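허 생활문화재단 지원사업
지역 구술생활사 채록 및 마을기록관 조성 사업 중간보고서

수신: 허(Heo) 생활문화재단 지원사업부
제출: 힌오브우드(Hinovwood) 지역기록연구소
작성 책임: 차병철(Byung-chul Cha) 책임연구원

1. 보고의 목적

본 보고서는 귀 재단과 체결한 지원협약 제7조에 따라 상반기 사업의 추진 경과와 예산 집행 현황, 하반기 계획을 보고하기 위하여 작성되었다. 협약서상 중간보고의 대상은 채록, 전사 및 교정, 자료 기증, 기록관 조성의 네 개 분야이며, 본문도 이 순서를 따른다. 세부 증빙은 별책으로 제출한다.

2. 사업 개요

본 사업은 하천 정비와 시장 이전으로 생활환경이 크게 바뀐 구도심 및 인접 농촌 마을을 대상으로 한다. 고령 주민의 생애 경험을 구술로 채록하고, 각 가정에 남아 있는 사진, 장부, 편지, 계 문서 등을 수집하여 주민이 이용할 수 있는 기록관에 보존하고자 한다. 대상 마을은 당초 계획대로 13개 마을이며 변경 사항은 없다.

해외 협력기관인 셀트컴(Seltcombe) 지역사 아카이브와는 목록 기술 방식과 이용 동의서 양식에 관하여 서면으로 의견을 교환하고 있다. 해당 기관이 보내온 동의서 양식은 구술자 사후의 이용 조건을 별도 항목으로 두고 있어 본 사업의 양식을 개정할 때 참고하였다.

3. 분야별 추진 경과

가. 구술 채록

상반기에는 면담 대상자 선정과 사전 방문을 마치고 본 면담에 착수하였다. 현재까지 확보한 녹음 분량은 290시간이다. 면담은 구술자의 자택 또는 마을회관에서 진행하였으며, 한 차례 면담은 두 시간을 넘기지 않는 것을 원칙으로 하였다. 농번기인 5월과 6월에는 면담 일정이 여러 차례 미루어졌고, 이로 인하여 강 건너 세 개 마을의 채록이 계획보다 늦어지고 있다.

면담 주제는 혼인과 출산, 장터의 상거래, 수해와 이주, 품앗이와 두레, 공장 취업의 경험으로 나누었다. 이 가운데 수해와 이주에 관한 구술이 예상보다 풍부하였다. 특히 제방이 축조되기 전 나루터 주변에서 생활하던 주민들의 구술에는 기존 읍지나 행정문서에서 확인되지 않는 지명과 물길 이름이 다수 포함되어 있어, 별도의 지명 색인을 작성하기로 하였다. 반면 장터 상거래에 관한 구술은 남성 구술자에게 편중되어 있어 보완이 필요하다. 하반기에는 포목전과 어물전을 직접 운영하였던 여성 구술자를 우선 섭외할 예정이다.

나. 전사 및 교정

전사는 채록 담당자가 아닌 별도의 전사 인력이 맡고, 채록 담당자가 이를 대조하여 교정하는 방식으로 진행하고 있다. 방언 어휘는 발음대로 적고 처음 나오는 곳에 뜻풀이를 붙인다. 같은 어휘의 표기가 전사자에 따라 달라지는 문제가 3월 점검에서 확인되어 표기 지침을 한 차례 개정하였으며, 개정 이전에 작성된 전사문은 새 지침에 맞추어 다시 손질하고 있다.

구술자 본인의 확인 절차는 전사문을 큰 글씨로 인쇄하여 전달하고, 읽기에 어려움이 있는 경우 담당자가 방문하여 읽어 드리는 방식으로 시행하였다. 일부 구술자는 이 과정에서 가족 관계나 토지 거래에 관한 대목의 비공개를 요청하였고, 해당 부분은 모두 비공개로 전환하였다. 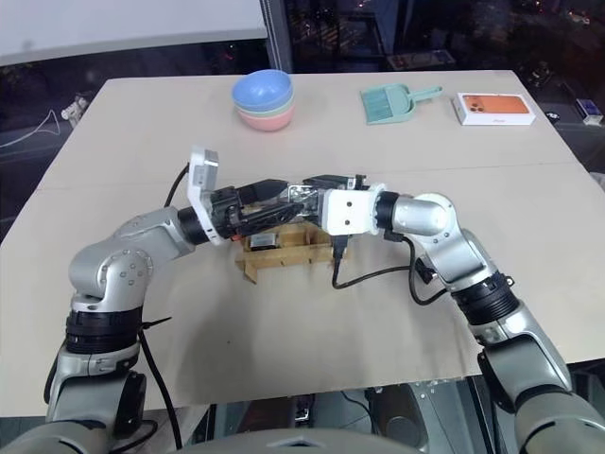
최종 수정일: 2012년 8월 29일

다. 자료 기증 및 정리

상반기 중 주민이 기증하거나 복제를 허락한 자료는 830점이다. 유형별로는 사진이 가장 많고, 이어 농가 장부와 편지, 상량문 및 계 문서의 순이다. 원본 기증을 원하지 않는 경우에는 현장에서 복제한 뒤 당일 반환하는 것을 원칙으로 하였으며, 대여 기간이 필요한 대형 자료에 대해서는 인수증을 교부하였다.

목록 작성에는 브레이너(Braner) 분류표를 바탕으로 지역 실정에 맞추어 수정한 항목을 사용한다. 자료명, 생산 시기, 입수 경위, 관련 구술의 번호를 필수 항목으로 두어 구술과 실물 자료를 서로 찾아볼 수 있게 하였다. 생산 시기를 특정하기 어려운 사진은 인물의 연령, 복식, 건물의 유무에 대한 소장자의 설명을 함께 기록하고 추정 시기로 표시하였다.

보존 처리 면에서는 습기로 서로 붙은 사진과 좀이 슨 장부가 문제가 되고 있다. 연구소 내부에서는 먼지 제거와 중성 봉투 교체까지만 시행하고, 분리나 보강이 필요한 자료는 외부 전문기관에 의뢰하기로 하였다. 의뢰 대상의 선별은 9월 중 완료할 예정이다.

라. 마을기록관 조성

기록관은 옛 농협 창고의 일부를 임차하여 조성하고 있다. 지붕 보수와 전기 공사는 7월에 준공되었고, 서고의 항온항습 설비는 납품이 지연되어 설치를 마치지 못하였다. 공급업체로부터 제출받은 새 일정에 따르면 설치는 9월 말에 완료된다. 설비가 가동되기 전까지 수집 자료는 연구소 자료실에 임시 보관한다.

열람실의 개방 시간과 이용 수칙은 주민 설명회에서 나온 의견을 반영하여 초안을 마련하였다. 장날에 문을 열어 달라는 의견과 청취용 좌석을 늘려 달라는 의견이 많았다. 전자는 수용하였고, 후자는 공간 여건상 하반기에 다시 검토한다.

4. 예산 집행 현황

상반기 집행은 대체로 계획의 범위 안에서 이루어졌다. 다만 창고 지붕의 보수 범위가 설계 당시보다 넓어져 시설비가 부족하게 되었고, 협약서의 전용 규정에 따라 인쇄비 가운데 3000천 원을 시설비로 전용하였다. 전용 승인 공문의 사본은 별책에 첨부하였다. 인쇄비 감액분은 구술자료집의 판형을 줄이고 컬러 도판을 권말에 모으는 방식으로 흡수할 수 있을 것으로 판단된다.

면담 사례비는 구술자에게 직접 지급하고 수령증을 받았다. 사례비를 사양한 구술자의 몫은 집행하지 않고 잔액으로 관리하고 있으며, 처리 방법에 관하여 귀 재단의 지침을 요청한다.

5. 문제점 및 조치 사항

첫째, 고령 구술자의 건강 악화로 면담이 중단된 사례가 있었다. 이에 따라 면담 순서를 마을별에서 연령별로 일부 조정하고, 사전 방문과 본 면담 사이의 간격을 줄였다.

둘째, 전사 인력 가운데 두 명이 개인 사정으로 사직하여 5월부터 전사 물량이 적체되었다. 후임자는 7월에 채용하여 교육을 마쳤으나, 방언 청취에 익숙해지기까지는 시일이 더 필요하다.

셋째, 기증 자료에 등장하는 제삼자의 초상과 개인정보 처리 기준이 충분하지 않다. 현재는 생존 여부가 확인되지 않은 인물이 포함된 사진의 공개를 보류하고 있다. 법률 자문을 거쳐 확정한 기준을 최종보고서에 수록하겠다.

6. 하반기 추진 계획

9월에는 강 건너 세 개 마을의 채록을 집중적으로 진행하고 서고 설비의 시험 가동을 실시한다. 10월에는 수집 자료를 기록관으로 이전하고 열람실을 시범 개방하며, 같은 달 주민을 대상으로 가정 소장 사진의 보관 방법에 관한 강좌를 개최한다. 이후 연말까지 구술자료집의 원고 교정과 지명 색인 작성을 마무리한다.

전사 적체를 고려할 때 자료집에 수록할 구술의 범위를 조정할 필요가 있다. 연구소는 전체 구술을 요약 수록하는 방안과 주제별로 선별하여 전문을 수록하는 방안을 비교하고 있으며, 현재로서는 후자가 적절하다고 본다. 이 사항은 협약서의 성과물 규정과 관련되므로 귀 재단의 의견을 받은 뒤 확정하겠다.

7. 협의 요청 사항

가. 사양된 면담 사례비 잔액의 처리 방법
나. 구술자료집 수록 범위의 조정
다. 외부 보존 처리 의뢰 비용의 집행 비목

별책: 집행 증빙 사본, 개정 동의서 양식, 전사 표기 지침 개정본, 기증 자료 목록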